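Comunidad Reformas y Mantenimiento > Piedra, cerámica y superficies

Cercos mates en tablero oscuro pulido: ¿sellador agotado o ataque ácido?

Publicado por Farzad Yazdani en enero de 2019
Etiquetas: mármol, pulido, hidrofugante, manchas, mesas

Tengo una mesa de comedor con tablero de mármol gris muy oscuro, veta blanca, acabado pulido brillante. La compré de segunda mano en Gosetham. El bastidor es de Cavudwood y lleva la placa del fabricante en un travesaño, pero del tablero no tengo ficha técnica ni sé quién lo cortó. El vendedor me dijo que estaba «tratado», sin precisar con qué.

En la zona donde se come han aparecido cercos mates, casi todos circulares o en media luna. Con luz cenital no se ven. Con luz rasante, desde la ventana, se ven todos. Al pasar la uña no noto escalón, aunque en el más antiguo el tacto es algo más áspero que en el resto. No hay cambio de color, solo pérdida de brillo.

Lo que he probado hasta ahora:
Agua y jabón neutro: sin efecto.
Alcohol isopropílico: sin efecto.
Una capa de sellador Orkano al agua, aplicada con paño y retirada a los pocos minutos: el agua ahora perla bien, pero los cercos siguen igual.

Un taller me ha dado presupuesto de casi 300 euros por repulir el tablero entero, con transporte incluido. Antes de decidir quiero saber si el problema es del sellador, en cuyo caso aplicaría más capas, o si la piedra está atacada. También me interesa saber si se puede reparar por zonas sin que se note el corte entre lo reparado y lo original.

Orla Madigan
Usuaria habitual

Está atacada. Más capas de Orkano no van a cambiar nada.

El mármol es carbonato cálcico. Cualquier ácido doméstico (limón, vinagre, vino, refresco de cola, antical) reacciona con él y disuelve una película superficial. Se pierde el plano pulido, la luz se dispersa y aparece el mate. El sellador hidrofugante es otra cosa: penetra en el poro y retrasa la absorción de agua y grasa. No deja una barrera física sobre la superficie, de modo que el ácido llega a la calcita igual con sellador que sin él.

Para distinguir los dos casos:
Mancha por absorción: zona más oscura o teñida, brillo intacto.
Ataque: zona mate, color igual o ligeramente más claro, visible con luz rasante.

Lo suyo es lo segundo. En un mármol oscuro se nota bastante más que en uno blanco, por contraste.

No use pasta de dientes, bicarbonato ni ninguno de los remedios que circulan por ahí. Tampoco cera para «tapar». La cera iguala el aspecto unos días, se engancha con la grasa y después hay que decaparla antes de poder pulir.

Severin Widmer
Nuevo en el foro

Yo le pasé vinagre rebajado a la mía y quedó limpia. Lo mismo vale probarlo en una esquina. La mía creo que es granito.

Comentario de Orla Madigan: El granito aguanta el vinagre rebajado. El mármol no. Por favor, que nadie lo pruebe en un tablero como el de la consulta.

Comentario de Severin Widmer: Ok, no sabía que fuera tan distinto.

Wendelin Steiner
Marmolista, taller Steiner

De acuerdo con el diagnóstico de Orla. Añado la parte de reparación.

Primero, confirme el material. En muebles se vende como mármol mucho tablero de cuarzo aglomerado, porcelánico impreso e incluso laminado de alta presión. Busque un punto sin pulir por la cara inferior y ponga una gota de vinagre. Si hay efervescencia, es carbonato. La caliza compacta también reacciona, pero el procedimiento es el mismo. Si no reacciona, no siga leyendo: los abrasivos que indico abajo pueden estropear sin remedio un porcelánico o un laminado. Aclare la gota con agua abundante al terminar.

Mire además el canto. En piedra natural la veta cruza la arista y continúa hacia abajo. En un material impreso suele interrumpirse en la arista o repetirse con un dibujo que no casa. Si el canto está ingleteado, la comprobación no es concluyente.

Segundo, el alcance. Si el cerco no tiene escalón a la uña, basta con polvo de pulir para mármol (base de óxido de estaño, o con ácido oxálico en los formulados para brillo) y un fieltro. Si hay aspereza clara, como en el más antiguo, necesitará discos de diamante flexibles antes del polvo. Empiece por el grano más fino que consiga borrar la marca y suba sin saltarse pasos. Empezar por uno basto deja rayas circulares que en piedra oscura cuestan mucho más que el cerco original.

Procedimiento para las marcas leves:

Retirar el resto de sellador con el decapante que indique su fabricante. Sobre superficie sellada el polvo trabaja mal y de forma irregular.
Enmascarar con cinta los herrajes y la junta perimetral.
Humedecer la zona y extender el polvo hasta formar una papilla fluida.
Trabajar con fieltro a bajas revoluciones, en pasadas cruzadas, sobrepasando bien el contorno del cerco. No insistir en un punto.
Mantener la papilla húmeda en todo momento.
Retirar con espátula de goma, aclarar y secar con microfibra.
Revisar con luz rasante desde dos direcciones y repetir si hace falta.

Sobre reparar por zonas: se puede, siempre que el brillo original sea alto y uniforme. El corte se nota cuando el resto del tablero tiene desgaste de uso, y entonces la zona reparada queda más brillante que su entorno. En ese caso compensa hacer el tablero completo con el último paso únicamente.

Tercero, el secado. Deje el tablero descubierto 12 horas como mínimo antes de volver a sellar, con el local a 21 °C y ventilado. Si sella con humedad en el poro aparecen velos blanquecinos. Retire siempre el exceso antes de que seque. Un sobrante seco sobre pulido oscuro forma aguas que se confunden con un ataque.

Para el uso diario, la única protección efectiva contra ácidos es física: posavasos, salvamanteles y bandejas. Las bandejas, con tacos de fieltro o silicona de 2 mm en la base, para que no arrastren polvo por el pulido y no atrapen líquido debajo. El líquido retenido por capilaridad bajo una base plana es el origen habitual de las medias lunas que describe. Si se vierte algo, se absorbe presionando con papel, sin frotar, y después se pasa un paño con agua.

Del presupuesto no opino sin ver la pieza. Pregunte si incluye el resellado y si pulen en plano o a mano, que el resultado en los bordes cambia bastante.
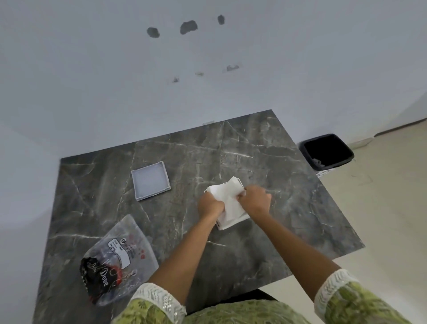
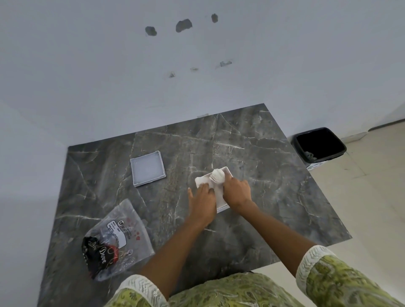
Tablero gris oscuro veteado: servilletas de papel en la primera foto, bandeja blanca en la segunda.

Comentario de Farzad Yazdani: Hecha la prueba por la cara inferior. Hay efervescencia clara, así que es carbonato. La veta continúa por el canto en los cuatro lados. Voy a empezar con el polvo por el cerco más pequeño. ¿El fieltro puede ir en un taladro con regulador o hace falta pulidora?

Comentario de Wendelin Steiner: Taladro con regulador sirve para una zona pequeña. Plato blando, velocidad baja y la máquina bien plana. Si apoya de canto, marca.

Comentario de Benedita Neves: Un apunte sobre el decapado. El Orkano al agua que tengo yo pide su propio decapante y advierte en la etiqueta contra los disolventes clorados. Conviene leer la del envase concreto, porque hay varias versiones.

Comentario de Farzad Yazdani: Es esa misma versión. Lo pido junto con el polvo.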